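Why we went back to the wrist cameras

22 Jul 2020

I said in the last post that I would write up the camera comparison once we had numbers I trusted. I have them now, or most of them.

The short version is that the policy trained with wrist views plus the fixed view did better than the one trained with the fixed view alone, and the gap was largest on thin, flat objects. On boxes and cups there was hardly a difference. I expected some gap. I did not expect it to depend so much on the height of the object.

Some background for anyone who has not followed along. Chin-lung Lu and I have been working on two-arm handling of things that open and fold – wallets, card holders, small cases. We call the project Oramari, after nothing in particular. One arm steadies the object, the other does the opening or the pulling. We teach by demonstration, then train a network to predict short runs of joint positions from the camera images and the current state of the arms. The network is small. The image features come out as a vector of 512 numbers per camera, and everything after that is ordinary.

Our first version used only the fixed camera. I argued for this, and Chin-lung argued against it. My reasoning was that one camera is one thing to calibrate, and that cables on a moving arm break. Both of those are still true. But with the fixed camera a card holder lying flat is a thin sliver of the image, and when a gripper comes in from the side, the fingertips hide the very edge they are supposed to pick up. The network then has to guess the last bit of the approach from joint positions, and it guesses badly.

The failures looked the same nearly every time. The fingers would close a little too high, pinch air, and lift. The arm would then carry on with the rest of the motion as if it had the object. Chun-hung Yeh went through the recordings and sorted them by hand, and missed edge grasps were the biggest group by a wide margin. Slips came second. Cases where the two arms got in each other's way were rare, which surprised me, given how much time I had spent worrying about them.

So we put the wrist views back in and collected new demonstrations with all the cameras recording. We used 14 objects and did 20 demonstrations on each. Start positions and angles were changed by hand between runs. We trained both versions on the same demonstrations and simply left the wrist images out for the fixed-only one, so the data is not the reason for the gap.
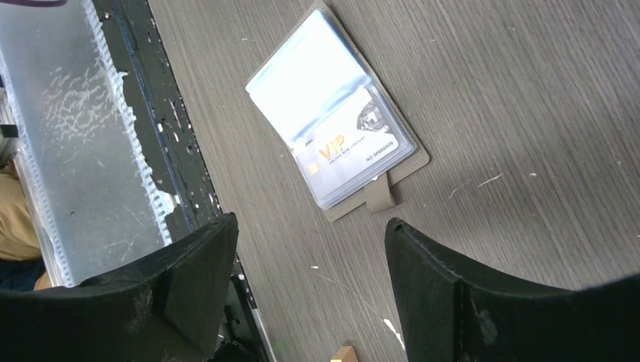
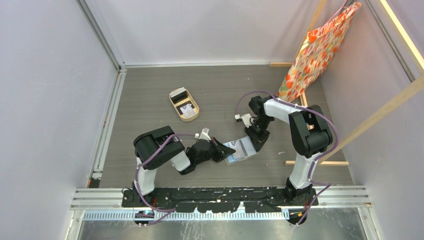
Card holder task: wrist view first, then the fixed view with both arms.

The closure strap on the card holder turned out to matter. In the wrist view it is easy to pick out against the tabletop, and the policy with wrist cameras seems to use it to judge which way the holder is turned. When we tucked the strap under, the approach got less steady, though it still worked more often than the fixed-only version did. I would like to test this properly before saying more.

Glare is the other thing. Clear plastic sleeves throw back a lot of light, and from close up that can wash out part of the image. I was worried the wrist policy would suffer for it. As far as we can tell it did not, probably because the border of the holder stays visible even when the sleeves go white. We did train with random brightness changes, and I have not yet run the version without them, so I can't say how much they helped.

Two things did get worse. Training takes almost twice as long with the extra images, and the control loop has less slack. We had to shrink the wrist images before they reach the network to keep the timing steady. Chin-lung thinks we could shrink them a good deal further without losing anything. He may be right, and it is an easy test.

I also want to be careful about how far this goes. All of the trials were done on one setup, with the same tabletop and the same lighting. Chang, the older baseline we compare against, was tuned by us and not by the people who wrote it, so I would not read much into how it ranks.

Next is the run without brightness changes, then the smaller wrist images, then a set of objects none of the models have seen. If those hold up I will put the trial sheets and the training settings online in August. Chun-hung is cleaning up the labels for the failure types now, and those will go in the same folder.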